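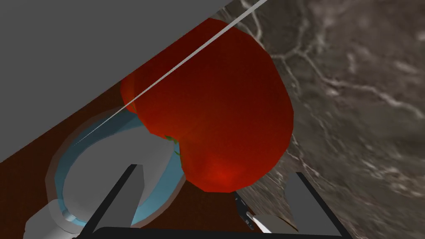 Clusinell Writers' Circle

The Red One

The target for the month was 2,332 runs and by the end of the first week in June Gwendolyn Greenberg had done 600 of them. They were all the same run. Fruit, bowl, lift, drop. The kitchen on her screen belonged to Fillik, who paid by the run and only for the good ones.

She worked from the back bedroom with the blind down. The controller had a trigger for the gripper and a stick for the wrist, and her thumb had gone hard where it rubbed.

Run 601 began with the view from the wrist. The fruit sat up against the bowl, very big and very red, with the two fingers open on either side of it. There was a bit of green tucked in at the bottom left. She had never decided whether it was a tomato or an apple. The label in the file only said object_a.

She squeezed. The fruit slid, climbed the rim and rolled off across the marble.

"You went in too flat," said Wumpini Antwi in her headset. He checked the runs from the Prondby office and could watch anyone he liked.

"I know I did."

"Bin it and go again."

"What if you kept it?"

He was eating something. She waited for him to finish.

"Kept it for what?"

"If it only ever sees me get it right, what does it do when it gets it wrong?"

"It stops, mostly," he said. "Ebrahimi had one last year that stopped for eleven hours. It stood there holding a spoon."

Gwendolyn had not pressed reset. The fruit had come to rest near the wall. She turned the wrist, brought the arm round slowly and went down on it from above, steeper this time. The fingers closed. She carried it back over the marble and let go above the bowl, and it dropped in and rocked twice.

The clock said one minute and fifty seconds. A good run was under twenty.

"I can't pass that," Wumpini said. "It's over the limit."

"All right."

"I could put it in the other folder. They don't pay for the other folder."

"Is there anything in it?"

"About 80. They're all mine, from when I was on the sticks."

She flexed her thumb and looked at the bowl with the red thing in it.

"Put it in there, then," she said, and pressed reset. The fruit was back beside the bowl, a little further left than before. She opened the fingers and started 602.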